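# The hands are fine, the fingertips are a subscription

Larysa Antoniuk keeps her screwdrivers in a pencil case with a cartoon horse on it. She says it stops people from borrowing them. So far it has stopped everyone except Ostap Karpenko, who writes the motion programs and has, by her account, no shame.

Antoniuk looks after the two-handed bench machine at Vasidbridge, which everyone in the building calls Momero after the name on the original project folder. It has two arms, a black multi-fingered hand on each, and more small screws than anyone would want to be responsible for. She has been responsible for them since December. Before that she repaired commercial coffee equipment, and she claims the jobs are closer than they sound.

"A coffee machine also has a lot of opinions about being moved," she said. "And people also call you and say it just stopped, and you get there and someone has been leaning on it."

I had asked for an hour in the morning, and she gave me the hour in which she does her checks, so most of what follows was said to the side of a robot arm.

Her first job is the cables. The hands move a good deal more than the arms' designers had planned for, and any cable that runs past a wrist gets bent a little every time the wrist turns. She takes each arm slowly through its range by hand with the power off and watches the slack.

"You're looking for the place where it goes tight before the joint does. If you find it, you add some loop. Then Ostap says the loop is ugly, and then it catches on something, and you take some of the loop away."

How much loop is right?

"The amount it had before I touched it, usually."

The screws come second. Each finger is a linkage of black plates, and the plates are held together by screws that are small enough to vanish into a carpet. (The room has a wooden floor. She considers this the best decision anyone at Vasidbridge has made.) Antoniuk doesn't tighten them all on every round. She used to, and she believes she wore out more threads that way than the machine did. What she does now is put a thin line of paint pen across the head and onto the plate whenever she replaces one, and wiggle the rest with a fingernail.

"If it moves for a fingernail, it gets a drop of threadlocker. If it doesn't move, I leave it alone. That took me three months to learn and I'm still not great at it."

The pivots get more respect. A loose pivot makes the fingertip land a little to one side of where the program thinks it is, and the program goes on thinking so with great confidence. She checks for play by holding the fingertip and rocking it, the way you'd check a tooth.

"Ostap will spend an afternoon correcting the position in software," she said. "It'll be beautiful. It'll work perfectly for one hand on one afternoon. Then I tighten the pivot and his correction is now the problem."

Karpenko, who was sitting close enough to hear this, said that he had done it only twice. Antoniuk held up three fingers and kept working.

The pads are where the money goes. Each fingertip has a covering with a fine texture so that it can hold on to small things, and the texture is the part that wears away. First it gets smooth, then the tip starts to crumble. The order form for replacements goes to a supplier called Pavliuk, which sells them in bags of 100 and has a minimum order of 200.

"So one bag is a thing that exists in the catalog," she said, "and you can look at it."

She changes a pad when the hand starts to drop things, and she is open about the fact that this is a poor system. There was a proper one. Orysia Vakulenko, who runs the lab, asked for a counter that would log every grasp and flag a pad for replacement at a set number. The counter was built, and it worked, and it was last looked at when it read 2,811. The trouble was that it counted a gentle grasp on a small object the same as a fingertip being dragged across the tabletop, and it's the second kind that eats the pads.

"One bad approach is worth a week of good ones. If the hand comes in too low, the tip touches the table before it touches the part, and it scrapes. You can hear it. Everyone in the room turns around and then everyone pretends they didn't."

Does she report it?

"I write it in the notebook. The notebook says 'scraped' a lot."

The notebook is real, with a coffee ring on the cover that she insists predates her. I was allowed to read a page. It had a row for each finger, and beside one of them she had written "still ugly, still grips," followed on the next line by "still ugly." I asked what had happened to the gripping. She said that was how it ended.

Her current dispute with the machine concerns the wrist cameras, which look along the hand and see mostly hand. There is a great deal of palm in any picture they take. What's left over has to be enough to judge whether a small part is sitting properly against the fingertip, and that depends on the camera being where it was the last time someone measured it. A bumped camera still gives a perfectly nice picture. It's simply a picture from somewhere else.

She has a test. She rests a fingertip in a pose she knows and compares the wrist view with a printout taped inside the cabinet door. If the pivot screw has wandered off its mark on the printout, she goes looking for a loose mount. The printout is labeled "Kido," which was the name of a calibration tool Vakulenko's group wrote and then gave up maintaining. The tape is doing most of its work now.

The practice task that week was a small camera module and a low black base with a recess in it. The module is a fussy thing to pick up, Antoniuk said, with smooth sides and a lens you'd like to keep your fingers off, and she had every sympathy with a robot that found it annoying.
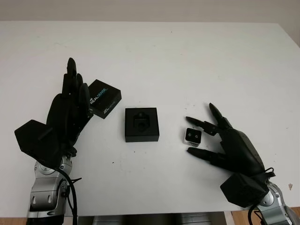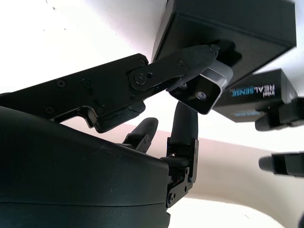
Two hands, one small module, and a lot of linkage to keep tight.

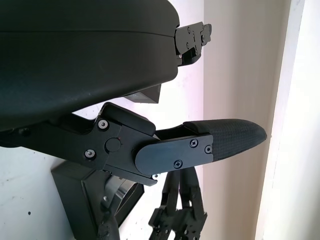
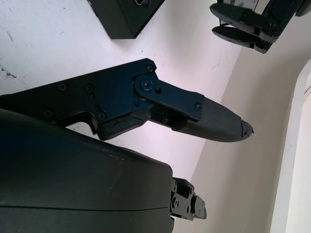

When I asked what she would change if the budget were hers, she had the list ready. More spare fingers, complete ones, so that she could swap the whole thing and do the fiddly repair at a desk sitting down. A cover for the pivots, which collect dust and tiny crumbs of pad. And a rule that whoever runs the machine last has to park the hands up and open, well clear of the table.

"Solomiia does it," she said, meaning Solomiia Didenko, the newest person in the lab. "She parks it like a car she's still paying for. The rest of them leave it wherever it was when they got hungry."

The parking matters more than it seems. A hand left closed overnight keeps its pads pressed against each other, and by morning the covering has taken on a flat spot. A hand left low is a hand that will start the next day by going somewhere, and Antoniuk would prefer that the somewhere be up. She has raised this in two meetings. After the second one, a sign appeared on the door of room 302 saying PARK THE HANDS. It hangs on the outside, so you read it on your way in.

I asked whether she ever runs the machine herself. A little, she said, after a repair. She gives it something easy to hold, lets it close on it slowly, and listens. A finger with a dry pivot has a tick to it. A finger with a screw working loose makes a sort of buzz, and only near the end of its travel, so you have to let it go all the way. Karpenko has offered to put a microphone on it and have the computer do the listening. She told him he was welcome to, as soon as he could tell her which of the two noises the right hand was making that morning.

He guessed the buzz. She handed him the pencil case and told him which finger to start with, and went to see whether Pavliuk had answered her email.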